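Okport can crusher, wall model
Reviewed by Marek Skála, 2019-07-26

I bought this crusher in March, after my wife said that either the bags of cans leave the garage or I do. We are a family of 5 and in summer we drink a lot of soda, so the bags were filling very quickly. I compared it with the Drumbridge model, but the Okport had a longer handle and I have a bad shoulder.

Installation is simple if you have a wooden post. Into brick you will need your own anchors, the ones in the box are too short and mine came out on the second day. The paper instructions show four screws. I received two. I wrote to the seller and the missing ones arrived in 7 days, without any question, so I do not take a point for this.

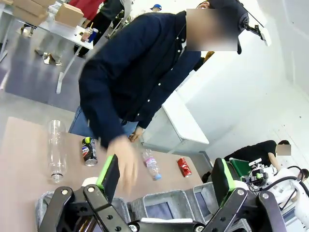 The crushing itself is pleasant. You put the can in, pull down slowly, and it becomes flat like a thick coin. When you pull fast, the can goes out crooked and stays stuck in the slot — then you must push it from below with a screwdriver. Full-size cans are fine. The slim ones from energy drinks bend to the side almost every time, and my son Kvido prefers to step on them.

Please check your recycling center before you buy. Ours takes crushed cans by weight, but my colleague Rozália lives one county away and her return machine must read the code on the can, so for her it would be useless. Plastic bottles do not belong in it at all, they only jump back.

After 100 cans or so the rubber grip began to turn on the handle. I fixed it with glue. The spring is still strong and I see no rust, although the garage is damp.

I give four stars of 5. I would buy it again, with better anchors.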